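Pack Fruit by Hardness, Then by Size

By Jayson Ambrosio

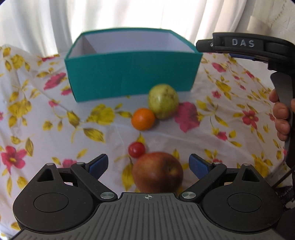
Most advice on storing mixed fruit at home sorts it by type. Apples go with apples, citrus with citrus, tomatoes somewhere on the counter. The method is fine for a household that buys in quantity. It is a poor fit for one that buys four or five loose pieces at a time and wants them in a single container until they are eaten. My position is that the small mixed box should be packed by hardness first and by size second, and that type should only be considered when ripening speed is a concern.

The mechanical argument is simple. Damage in a box comes from three sources: static load from the pieces above, impact during loading, and rubbing when the box is moved. A large apple is the heaviest item in most mixed lots and also one of the firmer ones, so it belongs on the floor of the box. A firm pear or a guava goes beside it. A tangerine has a peel that tolerates light contact but not a sustained point load, and it can sit in the gap between two larger pieces. A cherry tomato weighs almost nothing and splits under very little pressure. It goes in last, on top, or in a corner where nothing can roll onto it.

Loading order follows from this, and it is where people lose time. If the fruit is laid out on the table in front of the box before anything goes in, the order can be settled once. If it is taken from the shopping bag piece by piece, the small items tend to come out early and have to be moved when the apple turns up. I lay everything out, including when there are only four pieces.

The surface matters more than it gets credit for. On bare stone or glass, round fruit rolls at the slightest touch. A cloth adds enough friction to hold a tomato in place on a level table. Cotton does this well. Wipe-clean cloths do it less well but can be cleaned faster after a leak. I would take either over a bare surface and would not spend money on a dedicated mat.

On the box itself, I favor rigid walls and an open top. Soft baskets look good in a kitchen but deform when lifted, and the load shifts toward the center. A rectangular box keeps its shape and uses shelf space efficiently. A pale interior is worth having, since juice and early mold show against it well before they can be smelled. Folding boxes are acceptable for fruit if the panels lock properly, though the joints collect residue and need a brush. I have used a Derach folding box and a one-piece Prolum, and I keep the Prolum for fruit for that reason alone. The Derach now holds dish towels.

Depth should be limited. In a box deep enough for three layers, the bottom layer is forgotten. Two layers is the practical maximum for household use, and one is better. Anyone who finds a single layer wasteful should buy a smaller box.

Trinidad Aquino, who has read more on this subject than I have, disagrees with me on ripening. Her view is that apples should be stored apart from everything else because of the ethylene they release, and that my arrangement shortens the life of a pear or a tomato placed beside them. On the chemistry she is correct. An apple will speed up a pear in a closed container. In an open box with normal turnover I do not consider the effect large enough to justify a second container. If the pear is hard on the day of purchase, faster ripening may be what is wanted. Where fruit is going to sit for a week or more, her rule is the better one and I follow it.

The other common objection is that none of this is necessary and a bowl will do. A bowl is adequate for display. Its sloped sides push everything toward the middle, so the lowest pieces carry the load and also receive the least air. Bruising in a bowl is generally found on the underside, where it goes unnoticed until the piece is picked up. A flat floor spreads the contact over separate points and leaves each piece visible from above.

Handling deserves one paragraph. Hold large fruit at its widest part with even pressure on both sides, lower it until it touches the floor of the box, and only then let go. Dropping an apple the last inch bruises it as surely as dropping it from higher up, if less deeply. Leave stems on. Do not wash anything before packing - moisture trapped between two skins is the usual starting point for mold. Wash each piece when it comes out.

I check the box every 2 days and remove anything with broken skin. The tomato normally goes first.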